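Matching wood, and why I've given up on it

So I was going to write about the hallway this week, and I will, I promise, but the hallway is still mostly coats. What I've been thinking about nonstop since the start of February is wood. Specifically, how many different colors of it I own and whether any of them are on speaking terms.

A little background for anyone new. When we moved to Wirnham I had a very firm idea that everything in the back room was going to match. I'd seen a picture somewhere of a room where the shelves, the table, the floor and even the little stool in the corner were all the same pale blond color, and I wanted to live inside it. I bought the shelves first, then the table in what was sold to me as the same finish, and the second I got the table through the door I could see it was pinker. Not by a lot! But once you've seen pink in a table you can't go back to the way you were before.

I did what any reasonable person would do and tried to fix the table. I sanded it (outside, in a wind, wearing a scarf I liked) and put on an oil that was supposed to be clear. It went yellow. Then the top was yellower than the legs, so I oiled the legs, and the legs went a different yellow. My husband came out, looked at it for a while, and asked if I wanted a sandwich.

That table is in the garage now and it holds paint cans. It's very good at that.

Jade Wragg came over a couple of weeks after the oil episode, and Jade has the nicest house of anybody I know, so I was hovering a bit. She sat down with her coffee and told me the room looked like I was trying to color-match a tooth. I laughed, and then I thought about it for two days. She's right that when things almost match, the almost is all you look at. Her own living room has a dark old dresser, a floor the color of toast and a bench that's practically orange, and I had been sitting in there for years without once noticing that they didn't go together. They're far enough apart that they each get to be their own thing.

So the new rule for the back room is that the woods have to be different enough to look like I meant it.

I spent a whole evening carrying stuff around the house to see what could stand next to what. I recommend this, by the way, it's free and you find things you lost. I took the cutting boards out of the kitchen, the spare shelf from behind the washer, the lid of the blanket box, and leaned them all up against each other. The blanket box lid looked terrible next to everything except the one cutting board I was planning to throw out, so the cutting board has been spared.

A few things I noticed while I was doing it, in no special order.

Grain matters more to me than color. I had never thought about that before. Two pieces can be nearly the same shade, but if one has busy streaks and little swirls and the other is smooth and plain, they get along fine. Two busy ones together make me feel like I need to lie down.

Direction matters too. If the grain on one thing runs side to side and the thing next to it stands upright, they read as separate right away. I'd been lining everything up in the same direction like I was laying a floor.

And the warm ones need to be small, at least in my room, which faces north and gets a gray sort of light until lunchtime. A big expanse of orange-brown in there looks like a sauna. A curved edge of it in front of something pale, though? I'm completely in love with that.

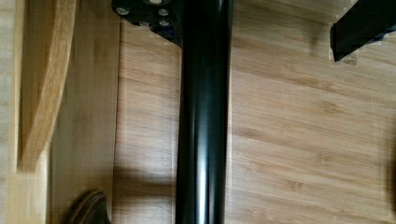

The warm curved wood in front of the pale panel, with the grainy honey board behind and plenty of black to go with it.

I keep going back to that combination. The panel is lighter and more yellow, the curve is a good deal warmer, and then there's the honey and tan of the board with all the wavy lines in it. Three woods, and if you'd described them to me last year I would have said absolutely not. I think what does it is the curve. Most of the rest is straight, so your eye goes to that rounded edge first, and by the time you get around to comparing colors you've sort of stopped caring.

The other half of it is the black, and I want to talk about black for a minute because I was so against it. I had this idea that black was for offices. Every lamp I bought was brass or white or that greige color that photographs beautifully and looks like old putty at home. But next to light wood, black is like a good pair of shoes. It makes the pale stuff look paler and the warm stuff look warmer, and you can have shiny black and flat black together without them getting into a fight – which is more than I can say for my brasses.

Since then I've swapped two things in the back room. The curtain rod was white and is now black, and the knobs on the low cupboard went from brass to black as well. I had 12 knobs to do and bought them from the hardware place by the station, where they come loose in a drawer and you have to dig. One of them has a slightly longer neck than the rest. It's on the far left, near the floor, and I'm not going to change it.

I did look at fancy ones first. Revari has a range of cabinet pulls that I've had open in a tab for so long that my laptop suggests it when I type an R. They wanted $43 for one pull. One! I'd have needed to sell the cupboard to afford the handles.

The shelves have stayed, because they were never the problem, poor things. I've moved them so they're no longer touching the floorboards at the same end as the window, and I put a dark wooden bowl on the second one down, and I've stopped straightening the books by height. The stool is going to Zyanya's daughter, who wants it for her plants. What I need now is something to replace the table, and I'm in no hurry at all. I've been eating lunch on a tray.

What I'd like is something round, in a wood that's clearly darker than the shelves, with a bit of wear on it already so I don't have to be the one who puts the first ring on the top. Edivaldo Lins (he did our stairs, some of you asked for his name after that post) says he has a walnut top sitting in his workshop with no legs, and would I like to come and look at it. I would. I've measured the doorway this time. I measured it twice, and then my husband measured it, and all the measurements were different, so we're going with the smallest one.

For anyone who wrote to ask about oils after my moaning last time, I really am the wrong person, but I'll say this much: test it on the underside, leave it overnight, and look at it in the morning in the room where the thing is going to live. I tested mine on a scrap from the hardware store under the kitchen light at ten at night. Also wear gloves. My thumbnail was the color of weak tea for most of the month, and I had a parents' evening.

The hallway next time, if I can find the floor of it. I've already had one thought, and it's that the coat hooks should be black, and my husband has asked me to please stop looking at the front door like that.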